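Bench Gripper Comparison: Frequently Asked Questions
Last revised 03/01/2018

What is being compared?
Two grippers, the Gradico two-finger adaptive model and the Hamada parallel model, under the same controller and with the same task list. The first round, run in April, used machined blocks only. The current round uses kitchen items, as most requests from integrators concern irregular shapes.

Which controller is used?
The Zidis arm controller, firmware branch 2. Both grippers are driven over the same serial line. Command rate, approach speed and force ceiling are held constant. Vendor auto-tuning is switched off for all scored runs and may be used only during setup.

How is the workspace laid out?
Objects go on a white tabletop with the arm mounted beside it. Placement is not reset to fixed coordinates between runs. The operator sets out a new layout from a printed card, and both grippers are run against that card before it is retired.
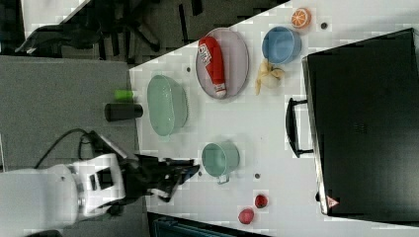
Cards are numbered and archived with the run logs. A run started on the wrong card is discarded and does not count as a failure.

What counts as a successful grasp?
The object must be lifted clear of its support, held for 11 seconds and set down inside the target zone. Slip during the hold is logged separately and does not fail the run unless the object leaves the fingers.

How many attempts are made per object?
35 per gripper. Attempts aborted by the safety stop are repeated once. A second abort is scored as a failure.

Why is a wrist camera used in addition to the overhead view?
The overhead view gives object position to the planner but loses the fingertips late in the approach. The wrist camera covers that last stretch. Its drawback is coverage: with the fingers over the far side of the table, a curved black handle and the post behind it can take up the middle of the view while the nearest object is reduced to a partial shape at the top. Frames of that kind are kept in the log but excluded from pose estimation. 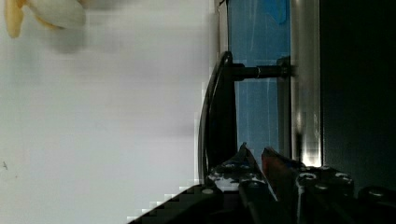
Exposure on the wrist camera is a compromise. A setting that suits the tabletop leaves dark hardware with little usable detail. We fix exposure on the white surface, where most of the objects are, and accept the loss on dark items. In the frame from the far side, the gripper's own fasteners are still readable, while the nearly black surface to the right shows very little. Automatic exposure was tried and rejected after it shifted between consecutive frames.

Can the Wisow depth module replace the wrist camera?
Not at present. Its minimum working distance is longer than our final approach. It can be fitted as an overhead unit with the standard bracket, and calibration files for that position are on the downloads page.

How is the overhead view calibrated?
With a printed grid, before each session and after any change to the camera mount. If the residual error exceeds 2 pixels, the calibration is repeated.

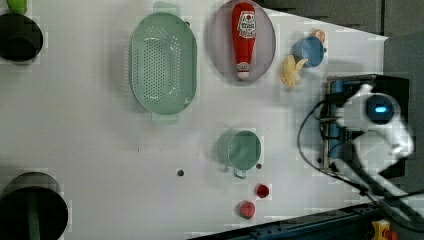 Hand-eye calibration for the wrist camera is a separate procedure and must be redone whenever the gripper is exchanged. Skipping it is the most common cause of a constant lateral offset in the grasp log.

Which objects cause the most trouble?
Low, curved items such as a plate lying flat. The parallel fingers tend to push the rim before closing on it. Mugs are graded separately for rim and handle grasps.

Can I submit my own gripper?
Yes, if it accepts position and force commands over serial and fits the standard flange. Send the mechanical drawing and protocol document first. Pneumatic units are not accepted in this round.

Are the raw logs available?
Joint data and gripper current are available on request as CSV. Camera streams are supplied at reduced resolution.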